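Garel kit, week two

July 14, 2021

Quick one, I'm behind on everything. The Garel two-arm kit from Trustbridge is finally bolted down and running. Took 29 screws and most of a Sunday. Manual is thin – the rail section is 2 pages and one of them is a parts list.

Good stuff first. Arms are quieter then I expected. Grippers swap fast. The status lights on the wrists are handy when you're across the room.

Less good: cable routing. You get no clips at all, so loops hang off the elbows unless you buy the Ultlow clip pack seperately. Also $282 for a second base plate, come on.

Trying it on bottle sorting now, mixed sizes, bin on the left. Small caps are the hard part so far. Support answered in 9 hours, fine by me.

Would I pick it over the Bodin? Probably, for the rail alone. More when I've had time with the software, which I've barely opened.

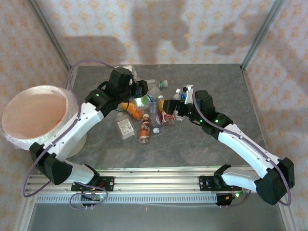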